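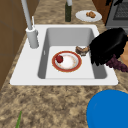

Sim kitchen demos: FAQ for new operators

Quick answers, fuller guide coming in September. Anything missing, ask Greer Tosh or Li-hua Tang.

What are we collecting?
Demos. You drive the simulated arm, we log the moves, the Lindari model learns from them. Target is 2,000 for the kitchen set. We're at 390.

Do I need robotics experience?
No. Can you use a game controller? Good enough. Most people settle in after around 10 tries.

Which sink jobs count?
Anything on the task card. Food out of the basin, plate out of the basin, food onto a plate. One job per demo. Don't tidy the rest of the counter, even if it bugs you.

Why does the stuff move every time?
On purpose. Layout reshuffles at each reset so the model doesn't just memorise spots. Bottle might be upright, might be on its side. Grapes could be anywhere.

Where should the gripper be before I go down?
Over the basin, prongs pointing down, clear of the rim. Then lower slowly. Small round things sitting against the plate are the fiddly ones, so line up first and don't rush teh grab. 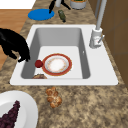 I dropped it. Start over?
Depends. Still reachable? Pick it up and carry on, recoveries are useful. On the floor or stuck under something, hit reset and mark it "failed". Please don't delete. Kirsty Morrison wants the failures too.

How long should one take?
Under 2 minutes. Longer than that and the log gets split, wich is a pain to fix.

Can I pause halfway?
Rather you didn't. The model sees a pause as part of the job. Need a break, take it between demos.

What do I write in the label box?
Plain words, lower case. "put red fruit on white plate". Colour plus object is plenty. Not sure what the thing is? Colour and shape, move on.

Who checks them?
Kenneth Guthrie, usually by late afternoon. Rejected ones show up in your Carnlow queue with a note.

Screen's gone laggy.
Stop, save, restart the viewer. Jerky demos get binned anyway.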